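Tidying hands wanted for the Brukside rooms, Vemthorpe

Part-time, daytime, with one Sunday a month if you can manage it

We are looking for a few more people to join us at Brukside, where we have fitted out a row of ordinary domestic rooms (a hallway, a kitchen, a bedroom, a utility cupboard that everyone complains about) and where the work, day in and day out, is putting things away. Keys on hooks, cutlery in drawers, jumpers in piles, post in the tray. If you are the sort of person who straightens the tea towels in other people's houses and then hopes they haven't noticed, we would very much like to hear from you!

The project is called Kasten and it is run by Zolance from the old seed merchant's building behind Vemthorpe station. We study how people handle and sort the small belongings that pile up in a home, and for that we need people doing it, at their own pace and in their own way. You don't need a qualification, and you don't need to be especially neat either. Some of our best people describe their own homes as a disgrace.

What a session is like

You'll come in, hang up your coat, have a cup of tea if you want one and be given a card with your tasks for the session. Each one is small. You might be asked to hang a set of keys, fold a stack of flannels, pack a lunch bag or clear a bedside table into its drawer. When you've finished you put things back to the beginning and do it again, perhaps from the other side of the table or with the objects laid out differently. Sessions last 3 hours with a proper break in the middle, and there are always biscuits, though I can't promise you the good ones.

The hallway tasks are where most new people begin, and they are a nice gentle way in. You'll be working with key stands, little trays and the bits and bobs that come out of a pocket at the end of the day.
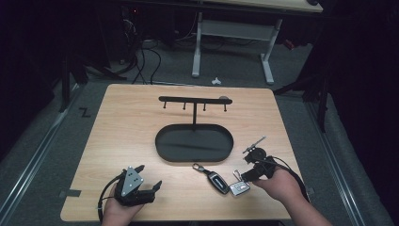

Hallway table: key stand with tray, car key fob and key tag.

It sounds simple and mostly it is, but you do find out how fiddly a key ring can be on the fortieth go. Everyone has a different idea of what belongs in a tray and what ought to be hung up, too, and the discussions over tea can get quite heated. Please don't worry about being quick. Steady and unhurried suits us very well, and if you drop something you simply pick it up and carry on.

Who we'd like to hear from

Anyone over eighteen who can stand or sit at a table for a good stretch, with breaks, and is comfortable using both hands for small objects. Left-handers are especially welcome as we never seem to have enough of you. We have had retired people, students, parents fitting it in around school, and a fair number who came for a fortnight and stayed through the winter. If you need a higher chair, a lower table or a quieter room, tell us when you write and we'll set it up before you arrive.

Hours and pay

There are 6 places to fill. You can do two, three or four sessions a week, mornings or afternoons, and we settle the rota a month ahead so you can plan your life. The fee is £800 for each full block of sessions, paid at the end of the block, and we pay bus fares on top if you keep your tickets. The 107 stops at the end of our lane, and there's a rack for bicycles by the side door.

How to apply

Please send us a few lines saying which days suit you and a little about yourself. A CV is fine but we don't insist on one. You can also drop a note through the door at Brukside, or ask for a form at the front desk. We'll invite you in for a short visit so that you can see the rooms and try a task or two before either of us decides anything.

We hope to have the new people settled in by October. Wear something comfortable, and bring your reading glasses if you use them for close work.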